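I met Rūta Sepp at her kitchen counter, which is where she wrote most of Ulamside, her second novel for teens. I'd read it in two sittings and I had questions (so many questions!), mostly about the ending, and she wouldn't answer any of those.

What she would talk about was Triin, her sixteen-year-old narrator, who gets sent to live with a grandfather she's never met and finds his boxes of unsent letters. "The first draft was all letters," Rūta told me. "It was 400 pages and my editor, Shiyu Tang, said she missed the girl. She was right, and I sulked until February."

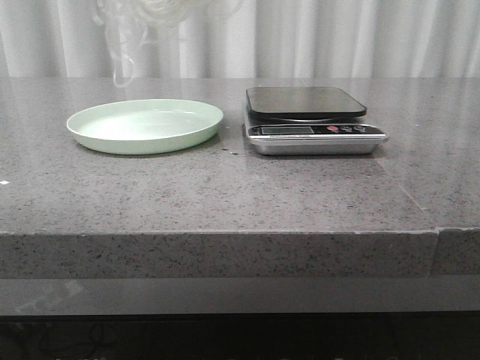

On the counter at Rūta's: a green plate and the kitchen scale.

So she started again, ten pages at a time, before her kids got up. I asked if she plans things out and she laughed at me. "I knew the name of the town and I knew the dog died. Then I couldn't do it, so the dog lives. You can print that." Consider it printed, dog people!

We got onto reading, as you do. She loved ghost stories as a kid and still does, and she thinks teens can spot a lecture from a mile off. "If I'm teaching them something, they'll put me down and pick up their phone. I would too."

Ulamside is out now from Kivi, in paperback. She's 4 chapters into the next one, and all she'd tell me is that it has a ferry in it.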